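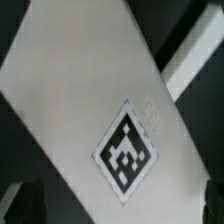 Consejos para la primera vivienda de una familia refugiada

Quien acaba de recibir las llaves de un piso después de meses en un centro de acogida suele encontrarse con una cocina vacía, una caldera desconocida y un montón de papeles en un idioma que todavía no domina. Hemos reunido lo que más nos preguntan las familias recién llegadas a Nostdale y los vecinos que las acompañan en las primeras semanas.

Los documentos

Guarde los papeles de asilo en una carpeta con cierre, lejos de la cocina y del baño. La humedad estropea la tinta de los sellos y algunas oficinas rechazan un documento borroso. No los plastifique: una resolución plastificada puede darse por alterada. Use fundas transparentes abiertas por arriba.

Haga dos juegos de copias. Uno se queda en casa y el otro con alguien de confianza. El original sale solo para las citas que lo exigen. Si tiene teléfono, fotografíe también cada hoja por las dos caras y envíese las fotos a su propio correo.

Apunte las fechas de renovación en un calendario de pared, a la vista de todos los adultos. Conviene marcar también el mes anterior, que es cuando hay que pedir la cita.

La cocina

Con una olla grande, una sartén honda, un cuchillo bueno y una tabla se cocina casi todo. En el almacén de Drokow se entregan ollas usadas. Antes de estrenarlas, hierva agua con un chorro de vinagre durante diez minutos, tírela y friegue como siempre. Si el fondo está quemado, extienda una pasta de bicarbonato y agua, déjela toda la noche y rasque por la mañana con una espátula de madera.

El arroz y las legumbres en saco salen más baratos, pero hay que pasarlos a botes de cristal el mismo día. Una hoja de laurel dentro del bote es costumbre en muchas casas; lo que de verdad frena a los gorgojos es que la tapa cierre bien. Si sospecha que el saco ya los trae, meta el arroz cuatro días en el congelador antes de guardarlo.

Para hacer pan plano sin horno sirve la sartén boca abajo sobre el fuego de gas. Pongsak Siriwan, que da el taller de cocina de los sábados en el local de Boonyarit, lo hace con la masa muy fina y el fuego medio. En vitrocerámica no lo intente así: use la sartén del derecho, sin aceite y bien caliente.

Calefacción y humedad

Muchas familias vienen de climas secos y cierran todo en invierno. En estos pisos eso trae moho en dos semanas. Abra las ventanas de par en par diez minutos por la mañana, con la calefacción apagada, y vuelva a cerrarlas. Seque la ropa en la habitación con mejor ventilación y deje la puerta cerrada.

No caliente la casa con el horno ni con un brasero. El monóxido no huele. Pida un detector al propietario y, si no lo pone, venga a vernos.

En febrero los radiadores de la planta alta suelen quedarse fríos por arriba. Hay que purgarlos: llave de purga, un vaso debajo, media vuelta hasta que salga agua seguida y cerrar. Después mire la presión de la caldera. Si la aguja ha bajado de la zona verde, añada agua con el grifo de llenado, despacio.

Dormir en poco espacio

Cuando varios hermanos comparten cuarto, una cortina gruesa en una barra a presión separa las camas sin agujerear la pared. Los colchones no deben ir directamente sobre el suelo: con unos palés lijados por debajo circula el aire. Lije también los cantos y compruebe que no asoman clavos.

Los contadores

El día de la entrega de llaves, anote la lectura de luz, agua y gas y pida al propietario que firme la hoja. A una familia le reclamaron 1595 por consumos del inquilino anterior, y la hoja firmada bastó para anular la factura. Joris Martens repasa contratos y recibos en la oficina de Rirness, calle del Molino 54. Lleve el contrato completo, también los anexos.

Próxima recogida de mantas y menaje: domingo 18 de septiembre, por la mañana, en el mismo local. No se admiten colchones ni electrodomésticos sin enchufe.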